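**Wanted: line cook and front-of-house lead, Dosar, Bralside**

Dosar is a restaurant on the ground floor of what used to be the Bralside feed store. We serve lunch and supper, we close when the bread is gone, and we are looking for two people to start in August.

If you have eaten here, you know the place. If you haven't, we'd like you to do that before you apply, and we'll pay for the plate. More on that below.

## The place

Bralside has one stoplight, which works, and a river, which floods. The population sign says 3,343, and on a good Saturday it feels as if most of them want the corner table. We have 300 square feet of kitchen. The previous cook called it a submarine and then moved to Prostton, where kitchens have windows.

The food is Moroccan by way of the county farm stand. The recipes come from the El Ouafi family, who opened the restaurant and still own it, and who hold firm opinions about preserved lemons. There's chicken with olives on the menu every day of the year. There's also a tomato sandwich in summer, because this is still Bralside and we'd like to be allowed to stay.

## Line cook

You'll work the hot side at lunch and share it at supper. You'll braise, grill, roll couscous by hand on the days we're feeling proud, and wash a quantity of parsley that will change how you feel about parsley.

We'd like you to have:

- a couple of years on a line, or one year on a very bad line
- knife skills we can watch without wincing
- the ability to taste something, say it needs salt, and survive being told it doesn't
- a food handler's card, or the willingness to sit through the class

You don't need to have cooked Moroccan food before. If you own a tagine you bought on vacation, please leave it at home.

## Front-of-house lead

You'll run the room: the book, the servers, the music, and the gentleman at table four who believes he runs it. The dining room seats a modest crowd indoors and a more optimistic one on the back porch, where the fans push the warm air from one end to the other.

You should be able to carry plates, talk about wine without using the word "journey," and explain to a party of nine that they are not, in fact, a party of six. Some experience supervising people is helpful. Experience supervising teenagers is better.

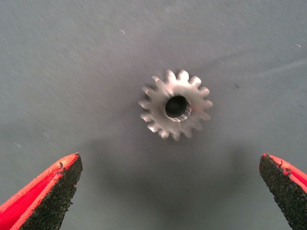

**Do I have to work Sundays?**

Sunday is our day off, all of us, and has been from the start. The kitchen is dark, the phone goes unanswered, and the people who come by and rattle the door anyway are usually back on Tuesday.

## Pay and hours

Both jobs are full time. We close Sunday and Monday, so you get two days off in a row, every week, which we understand is considered exotic in this business. The line cook starts at 9 in the morning and is generally out by early evening, except on the nights you share supper. The front-of-house lead comes in at 10 and stays until the last table remembers it has a home.

Pay for the lead is a weekly salary of $1,264 before taxes. The cook is paid by the hour, with the rate depending on what you can do, and we'll tell you the number before your trial shift so that you don't have to sweat on our stove to find out. Tips are pooled and the kitchen is in the pool. If you feel strongly that the kitchen shouldn't be in the pool, we wish you well in Prostton.

You also get a staff meal at 3:30, sitting down, with a fork. It's the one rule in the building that's strictly enforced. Vacation is up to 2 weeks in your first year, and please don't ask for the week of the river festival. We all want the week of the river festival.

## How to apply

Come in for lunch on a weekday. Sit anywhere. Tell your server you're there about the job, and lunch is on us. Then leave a letter at the host stand with:

1. where you've worked and for how long
2. which job you want
3. the best thing you've eaten lately and who made it
4. a phone number you answer

We don't need a photo, a mission statement or the word "passionate." A single page is fine. Handwriting is fine too if someone other than you can read it.

If we like the letter, we'll call and set up a paid trial shift. Cooks will be asked to make an omelet and one thing of their own choosing from whatever's in the walk-in. Leads will work a supper service alongside us, and yes, table four will be in.

We answer every letter, including the ones we're turning down. Please don't call during lunch. The phone is next to the fryer.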